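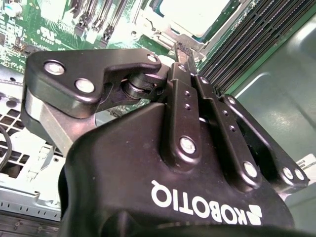 Flinia Shop Chores: data card

Maintained by Gonzalo Valcárcel. Last revised in December.

What this is

Flinia is a set of recordings of a robot arm doing small bench jobs in a server repair shop. We put it together to get a usable answer to one question: which of these jobs can a machine do today without a person stepping in?

Contents

900 episodes, split across two sites, Meltdale and Aneno. Each episode has wrist camera video, joint positions, gripper opening and a one-line task note. The gripper is a Robotiq with two fingers. Servers are worked on with the lid off and the chassis flat on the bench.

Tasks

Pull a memory module and set it in the tray
Seat a memory module
Lift out the air shroud
Unplug a fan cable
Move a loose screw to the magnet dish

Results so far

The baseline policy (folder: levesque) was scored on held-out episodes. An attempt counts only if no one touches the arm or the server.

Lift out the air shroud: 88 percent
Pull a memory module: 65 percent
Seat a memory module: 38 percent

Cable and screw tasks have not been scored yet. Most failed seating attempts stop with one end of the module down and the other still up. A technician does the same job in a few seconds, so for now we would not leave the arm alone with a customer's machine.

Known problems

Bright metal and chip lids often wash out in the wrist video.
The fingers hide the contact point in many close views.
Aneno episodes recorded before the bench was moved use a different arm base position. See the site field.
Task notes from Meltdale are sometimes missing the slot number.

Use

Free for research and teaching. Please don't report scores from the training split. Send corrections to Gonzalo with the episode number.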